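Ticket 2208
Site: Jalbridge office, second floor
Opened by: Idrisa Shemweta
Category: Lighting
Status: Waiting on parts

Problem
Lights over the open area flicker for a few seconds after they come on, then settle. Worst at 7 in the morning. Started in November. Desk staff have asked for it to be fixed before the Como people move in.
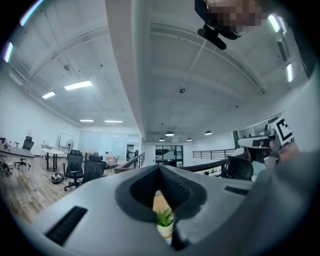 Checked the breaker first, no fault. Swapped the driver on fitting 9 with a spare and the flicker stopped on that one only. The other fittings on the same circuit still do it, so I don't think it's the wall switch.

Update, 4:15 pm
Ernositz has the driver in stock at the Espiritu warehouse. Order number 173. Delivery is to the loading door, not reception.

Still to do
Fit the new drivers after 6 pm. Ask for the tall ladder back from the first floor. Leave the ticket open until the lights have had a full week of cold starts.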